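Board Games & Puzzles > Chess Sets > Storage, Care and Travel

Thread: Basket people vs. bag people (how do you put your pieces away?)

kasprzak_e
Posts: 1,375
Okay, I have changed my mind about something I've argued for on this board for years, so please be gentle. I was a drawstring bag guy. One bag, everything in it, done. Then in November one of my bags finally split at the seam and I dumped the pieces into a shallow plastic basket, the kind with little holes all over the sides, and I love it!! You can see every piece. You reach in and the bishop is right there. No more fishing around for the last pawn like it's the bottom of a cereal box. I leave it on the right side of the board and clear straight across into it.

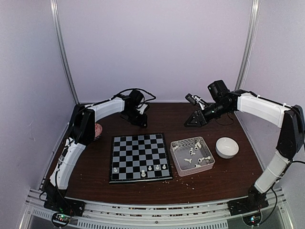
The other thing I'm loving is how fast setup has gotten. My nephew and I race – he does the back rank, I do pawns – and he wins nearly every time, the little monster. So what's everybody else using? And do you clear the board color by color or just grab whatever's closest?

husar_g
Posts: 200
Welcome to the light, Emmett! Basket user here too, mine came from Skunus and it's held up great. I clear one color at a time, black first, always. It makes the next setup so quick.

Tavion M.
Posts: 982
Gotta disagree with both of you. Open baskets are fine until you have a cat. Mine put a knight under the stove and I found it when we moved. I use the folding Flostton box with the foam slots and every piece has its own spot. Yes it takes longer. I like that part! It's a nice quiet couple of minutes after a game.

kasprzak_e
Posts: 1,375
Foam slots are lovely, Tavion, no argument. I just know myself. I'd do it properly for a week and then the box would be full of loose pieces on top of the foam.

vlacho_chess
Posts: 2
Hi all, new here. Does it matter which order you take them off if the board is magnetic? I just bought my first magnetic one (a Mullon) and I keep knocking over the neighbors when I pull a piece up.

husar_g
Posts: 200
Tip it a little before you lift. Tilt the piece toward you, let the base come loose on one side, then pick it up. Works on every magnetic set I've owned. And go from the outside of the crowd inward. If you start in the middle of a bunch of pawns you'll take two down with your knuckles.

Tavion M.
Posts: 982
Seconding the tilt. I'm not with you on outside-in though. I go along a column, top to bottom, and then hop to the next column. My hand always comes in from the same direction that way.

kasprzak_e
Posts: 1,375
Ha, I'm a column guy too, Tavion, so we agree on something! I do the far columns first and leave the ones along the left edge for last. Christos, pawns are the best ones to practice on. They've got that nice round head to hold on to and there are plenty of them.
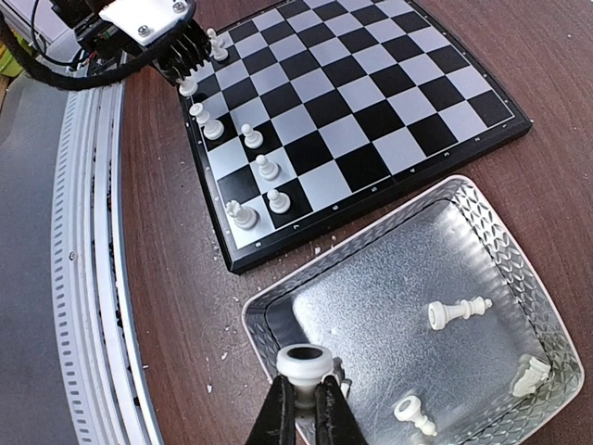

White pieces along the left columns, mostly pawns.

vlacho_chess
Posts: 2
Oh that helps a lot, thank you! I was pulling straight up every time. Also I like the numbers along the rim on that board. Are printed ones easy to wipe clean?

k_naidu
Posts: 982
Christos, I've had boards with printed rims for ages and a barely damp cloth is all I use. Skip the spray cleaners, I dulled the numbers on an old one that way and I'm still mad at myself.

On the main question, I'm going to be difficult and stick up for the bag. It goes in a backpack! I play at the Habte coffee place most evenings and there's no way I'm walking in with a basket full of pieces. At home, sure. But a bag hangs on a hook and weighs nothing.

husar_g
Posts: 200
Bag for travel, basket for home. I could live with that.

k_naidu
Posts: 982
Two sets of storage for one set of pieces? No thanks, I'd lose a rook in the handover.

Tavion M.
Posts: 982
Foam box does both, just saying :)

kasprzak_e
Posts: 1,375
Okay okay, send me the measurements of that box, Tavion. My tall pieces never fit in anything with a lid. If the king can lie down in there without his cross poking the hinge I might try one for trips.

Tavion M.
Posts: 982
Measuring it tonight after dinner, will post back.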